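Hilo sobre escurrido y secado de utensilios en cocinas pequeñas. Va sobre tiempos, ventilación y materiales. Sin recetas mágicas. 1/13

Punto de partida: en mi casa los palillos y las cucharas de palo salían del cajón con olor a cerrado. El lavado era correcto. El problema estaba entre el fregadero y el cajón. 2/13

La madera absorbe agua por la testa mucho más deprisa que por los laterales. Es decir, por las puntas. Si la punta queda apoyada en un charco, la pieza sigue cargando agua mientras el resto se seca. 3/13

De ahí que el vaso de plástico sin agujeros sea la peor opción posible. Acumula agua en el fondo y justo ahí descansan las puntas. El de cerámica con un único orificio central mejora poco: el orificio se tapa con cal. 4/13

Durante mayo pesé cucharas de haya con una báscula de cocina. Peso en seco de la pieza de referencia: 40 gramos. Lavado normal, sacudida, al escurridor, y pesada cada 15 minutos hasta volver al peso inicial. 5/13

Resultado: 154 minutos de media en cesta abierta, con la ventana entornada. En vaso cerrado dejé de medir al irme a dormir y por la mañana seguía por encima del peso en seco. No es un ensayo de laboratorio, pero la diferencia no necesita estadística. 6/13

La cesta de varilla metálica tiene una ventaja obvia: el aire entra por los lados. Y un inconveniente del que se habla menos: si la base es de chapa perforada, la tensión superficial retiene una película de agua en los agujeros pequeños. Conviene levantarla y darle un golpe seco. 7/13

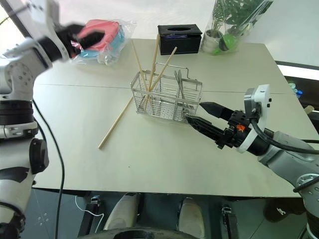
Cesta rectangular de varilla con tres palos de madera clara en el compartimento grande. 8/13

Separación: dos piezas que se tocan retienen agua por capilaridad en la línea de contacto. Si van en abanico, el contacto se reduce a un punto. Con palillos finos se nota menos, con espátulas planas mucho. 9/13

Orientación: para madera, mango abajo. La parte que toca la comida queda arriba y se seca antes. Para cuchillos, lo contrario, por motivos evidentes - y mejor aún, fuera de la cesta y secados a mano. 10/13

Kumaresan Fernandes me preguntaba por el aceite mineral. Reduce la absorción, pero no la elimina, y hay que aplicarlo con la madera seca del todo. Aplicado sobre madera húmeda, frena la salida del agua que ya está dentro. Yo lo hago cada 2 meses y con poca cantidad. 11/13

Sobre el óxido: la varilla cromada barata falla primero en las soldaduras. La mía, una Perkano, tenía puntos marrones en los cruces al año de uso. Mareike Nolte tiene una de inoxidable, más pesada, y sigue igual que el primer día. Para el agua dura, vinagre diluido y aclarado inmediato - dejarlo toda la noche en remojo ataca el cromado. 12/13

Pendiente: repetir las pesadas con bambú, que según el fabricante absorbe menos. Tengo dudas, porque muchas piezas son laminadas y la cola cambia el comportamiento. Pondré la tabla en este mismo hilo cuando la tenga. Si alguien ha medido algo parecido con olivo, me interesan los datos, sobre todo el peso en seco y la humedad de la cocina. 13/13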